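Relatório de andamento, programa de antigos alunos Nasura
Para: Kirsten Baldursdóttir
De: Fabian Sutter, secretaria de antigos alunos, campus de Drevisdale
3 de março de 2024

Kirsten, segue o ponto de situação. Vai curto, o fecho do semestre apanhou-nos a todos.

Base de contactos. Limpa até à letra R. Temos agora 1.752 fichas com e-mail confirmado. Faltam sobretudo os diplomados mais antigos, muitos só com morada postal. O Damian está a tratar das cartas devolvidas. Duplicados: resolvidos no sistema, mas a exportação para a Cludura ainda traz nomes sem acentos. Pedido aberto, sem resposta até hoje.

Mentoria. Inscreveram-se cerca de 185 estudantes, bem acima do que tínhamos escrito na candidatura. Mentores a menos, portanto. O Juraj Krajčí aceitou falar com os colegas de curso dele e já trouxe gente de logística e de engenharia, áreas onde estavamos fracos. Direito continua descoberto. Primeiras conversas marcadas, quase todas por vídeo.
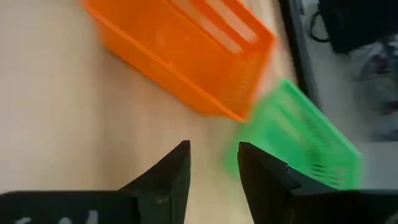

O guião para os mentores foi revisto. Cortámos a parte dos objectivos trimestrais, ninguém a preenchia. Ficou uma página, frente e verso. Versão inglesa quase pronta, falta a revisão do Cyrill.

Perfis de antigos alunos. Publicados dois, o terceiro está escrito e à espera da aprovação do entrevistado. É o do Cyrill Hubmann, que saiu daqui com um curso de história e hoje trabalha em formação de quadros na Tran. Frase dele que queremos usar no título: "Aprendi a ler arquivos e acabei a ler organizações." As entrevistas demoram mais do que o previsto, a transcrição sobretudo. Para o próximo período propomos textos mais curtos.

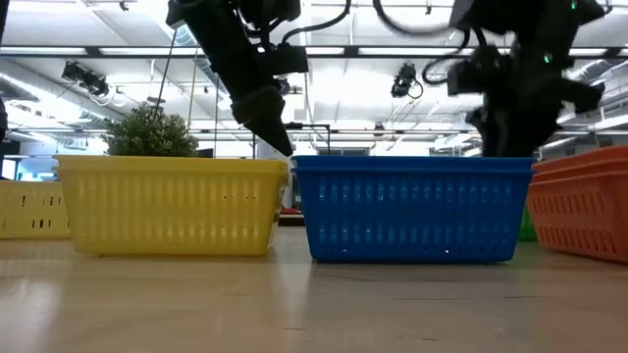
Boletim. Saiu com atraso, culpa nossa, a lista de envio foi carregada com a versão errada e tivemos de repetir. Algumas pessoas receberam a dobrar, seguiu pedido de desculpas. Respostas simpáticas na maioria. Vários pediram para voltar a haver a secção de reencontros de curso, vamos repor.

Orçamento. Sem desvios nas rubricas grandes. Viagens gastas abaixo do previsto, já que as sessões passaram a vídeo. Gostava de passar esse saldo para transcrição e tradução. Preciso do teu ok por escrito antes de mexer, o modelo do pedido vai em anexo (anexo 3).

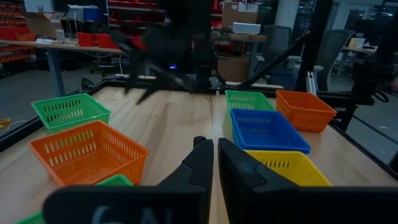 Em aberto:
Mentores para Direito. O Damian Kuster tem alguns contactos, vai ligar.
Consentimentos de imagem dos entrevistados, falta um.
Encontro de antigos alunos em setembro: sala pedida, programa ainda por fazer. Orador por confirmar.
Exportação para a Cludura, ver acima.

O inquérito aos estudantes fica para o proximo relatório, as perguntas ainda estão a ser discutidas com a direcção pedagógica. Se precisares dos números da mentoria por curso antes disso, diz-me e envio a tabela em bruto.

Fabian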